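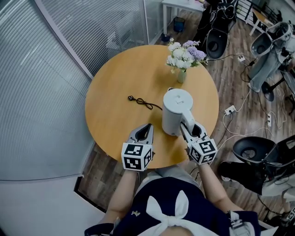
Scale forms wherever hard water is heated. Calcium and magnesium stay dissolved in cold tap water as bicarbonates, but as the temperature rises the bicarbonates break down, carbon dioxide leaves, and calcium carbonate settles on the nearest hot surface. In a household, that surface is usually a heating plate, a boiler tube or the inside of a shower line.

The town of Sollent draws its supply from a limestone aquifer. Its water carries 240 milligrams of hardness per liter, expressed as calcium carbonate. Uvari, on the far side of the ridge, takes its water from a granite reservoir and has almost none. The same models of water heater are sold in both towns, and repair shops in Sollent stock replacement elements by the carton.

At 240 milligrams per liter, 1,000 liters of water contain 240 grams of hardness minerals. Only part of that becomes scale. The fraction depends on temperature, time at temperature, and how much of the hardness is paired with bicarbonate. Hardness paired with sulfate stays in solution through ordinary boiling.

A layer of scale 3 millimeters thick slows the transfer of heat from element to water. The element runs hotter to deliver the same output, and its metal sheath ages faster. Thermostats mounted close to the element may also read high and cut power early.

Acid removes carbonate scale. Citric acid is the common choice at home: it dissolves the deposit, releases carbon dioxide and rinses away cleanly. In very hot solutions it can leave calcium citrate, a white solid that is harder to shift, so warm water is preferred. Vinegar works more slowly and leaves an odor.

Ion exchange softeners treat the problem upstream. The Wada district of Sollent installed a shared unit serving 816 homes, with resin regenerated by brine each night at 2 a.m. Koso, the district downstream, objected to the added chloride in its wastewater, and the regeneration cycle is now metered by flow instead of by the clock.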